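Sorting the Winter Clothing

The seasonal review of the wardrobe was completed on Saturday. As in previous years, the work was carried out on the bed in the back room, where the light is good until 11 in the morning and the drawers are within reach.

Readers who followed the move from Kisside will recall that 11 boxes of clothing were brought to Trirkau, and that several remained sealed until May. Neelam Chaturvedi kindly advised on folding. Her method requires that each item be laid flat and smoothed from the center outward before the first fold is made. Dark items are handled separately, as they collect lint from everything else.

Lined pieces present the greatest difficulty. They do not hold a narrow fold and are better rolled, with the lining facing inward. Cotton may be stacked in the ordinary manner.
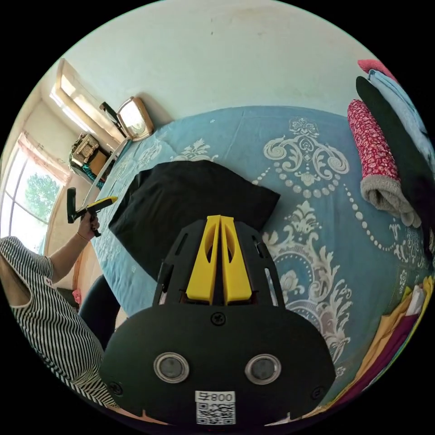
Black cloth laid out on the blue bedspread, with the folded pile and the red floral roll to the right.

Items no longer required will be passed to Shabani Bakilana, who has agreed to receive them at Stitside before the end of the month. The remaining boxes will be opened next Saturday.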